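Print this page | E-mail this page
Search this site: Enter keywords Go

# Tiltthorpe Box Set, data card

Status: usable with care. Last edited 2019-06-24.

1,180 short clips of small items being handled in and out of cardboard boxes, recorded with hand-held grippers in lived-in rooms. Collected for the Olton picking policy. Mestitz did the labels.

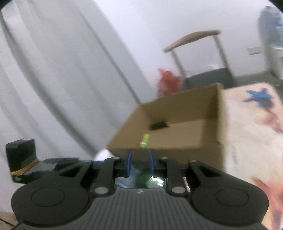 Labels are the weak part of this release. We rechecked 50 clips and disagreed with 8. Most of the trouble is in approach clips, with the fingertips open and the box blurred and tilted; a small yellow-green cylinder near the rim is easy to name as the target, and a dark object at the back gets ignored. Treat "target" as a guess.

The Shehata report calls the set "diverse." It covers 4 rooms. We would not claim that a policy trained on it works in a fifth.

Known gaps: no force readings, few failed grasps kept.

Print | E-mail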